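Week 3: Plinths, bases and why we keep ignoring them

Right, picking up where we ran out of time on Wednesday. I'd got as far as saying that when most of us look at a sculpture, we start about a foot too high. We go straight to the face, or wherever the face ought to be, and the thing holding it all up might as well be the floor. I did this for years! I wrote a whole dissertation on garden figures and hardly mentioned what they stood on.

So this week is all about the bit underneath.

First, some words. People use plinth, pedestal and base as if they were the same, and in conversation I do too. For your essays, please use pedestal for a separate support that lifts the work up, plinth for a low block or slab, and base for anything joined to the piece itself. You'll find books that disagree with me (the reading pack has one of them), so just say which meaning you're using and stick to it.

Second, height. A figure 40 cm tall on a low table is something you look down on, a bit like a toy or a chess piece. Put it on an 86 cm pedestal and you meet it halfway. Go much higher and you're looking up, and it starts to feel like a monument, even if it's a monument to somebody's spaniel. Try it at home with a pile of books and a pepper pot.
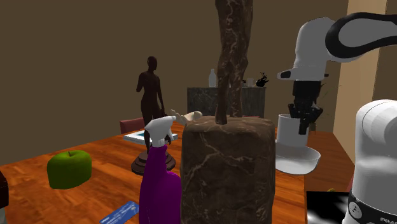 Third, material. Matching stone top and bottom makes the eye run straight up without stopping. A change of material, say bronze on pale limestone, gives you a clear line where the art is supposed to begin. Joyce Ndung'u is very good on this in her Treddale lecture, which is in the pack, and she's much ruder about veneer than I'd dare to be.

One thing to watch for is later swaps. Bases get chipped, lost, sold on, or replaced by an owner who wanted everything in the hall to match. Look for old fixing holes that don't line up.

For next week: read the Ochoa chapter (skip the appendix, it's all auction prices) and pick one piece you can visit in person. Write up to 1,000 words on its support only. You're allowed 80 words on the sculpture itself, and yes, I will be checking.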